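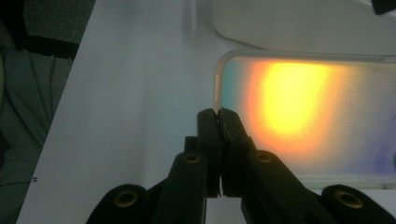

Inside Sales Representative, Packaging Supplies
Lazaridis Packaging, Gisville office

Print this page | E-mail this job to a friend

Lazaridis Packaging is hiring one inside sales representative for the Gisville office. The position is full time and permanent. It replaces a rep who moved to our purchasing department in November, and the accounts are being covered by the rest of the team until someone is hired.

We sell cartons, tape, void fill, stretch film, labels and mailers to small and mid-sized businesses. Most of our customers are food producers, mail-order sellers, print shops and parts distributors. We have 1,471 active accounts between the Gisville and Drovwood offices. We don't sell to households.

The job

You will take over a book of 624 accounts. Most of them order on a regular cycle and know what they want. A good number have not ordered in the past year, and part of your first few months will be finding out why and whether they would like to come back.

On a normal day you will answer incoming calls and e-mails, write quotes, enter orders, and call customers who are due to reorder. Mornings are mostly incoming work. Afternoons are usually set aside for outgoing calls. You will make up to 25 outgoing calls a day, depending on how long they run. We don't use a script and we don't record call times.

You will also:

- Quote custom carton sizes using our pricing sheet, and send anything unusual to the estimating desk
- Follow up on every quote within two business days
- Keep notes in Skarkden, our customer database, so that anyone can pick up an account when you are out
- Send samples when a customer asks for them
- Tell customers about late shipments before they have to call us
- Go with an outside rep to visit larger accounts, usually one day a month

You will not be asked to cold call from purchased lists. New business comes from referrals, trade shows and the website, and leads are handed out in turn.

Minimum order size is often a sticking point. Our minimum on printed cartons is 1,000 pieces, and we do not go below it. You need to be able to tell a customer no, offer a stock carton with a printed label instead, and leave it there if they would like to think it over.

What we are looking for

Two years of sales or customer service work, with a large part of it on the phone. It doesn't have to be in packaging. People on the current team came from auto parts, hotel reservations, office furniture and a feed store.

You should be able to write a clear e-mail without help, do percentages and unit conversions with a calculator, and keep track of a lot of small jobs at once. Experience with any customer database is fine. Skarkden takes a week or two to learn and we will teach you.

A college degree is not required. Spanish or Greek would be useful with some of our accounts but is not required either. You need a valid driver's license for customer visits. We provide the car.

Training

The first three weeks are spent with Myrto Dimitriou, who manages the inside team. You will spend four days of that time in the Drovwood warehouse picking orders and learning the product codes. Wear closed-toe shoes. After that you will start on part of the account list and get the rest by the end of your third month.

Pay and hours

You will be paid a base salary plus commission. Commission is figured on gross margin, not on sales dollars, and is paid monthly on invoices the customer has paid. During your first six months there is a guaranteed minimum commission while you get to know the accounts. We will give you the salary range in writing before the first interview, so please ask if you have not received it.

Hours are 8:00 to 4:30, Monday through Friday, with a half-hour lunch. There is no weekend work. After six months you may work from home up to two days a week. The first six months are in the office.

Benefits include medical and dental insurance starting on the first day of your second month, paid holidays, two weeks of paid vacation in the first year and three after that, and a retirement plan with a company match after one year.

The office is on the second floor and has an elevator. Parking is free behind the building. The number 6 bus stops across the street.

How to apply

Send a resume and a short letter to Markos Kontogiannis, Sales Director, at the Gisville office, or use the form on our Jobs page. In the letter, tell us about a customer you kept who was close to leaving, and what you did. One page is plenty. If you would prefer to leave your current employer out of it, that is fine.

Applications are due by Fri 14 December. We will call people for a first interview by phone, which takes half an hour. The second interview is in person and includes a short exercise in which you write a reply to a customer complaint. We check references only after the second interview and only with your permission. Everyone who applies will get an answer either way.

If you applied for the outside sales position earlier this year, you may apply again for this one. Please send a new letter.

No agencies, please.

Lazaridis Packaging is an equal opportunity employer. If you need a change to any part of the application or interview, let us know in your letter or call the front desk.

Print this page | E-mail this job to a friend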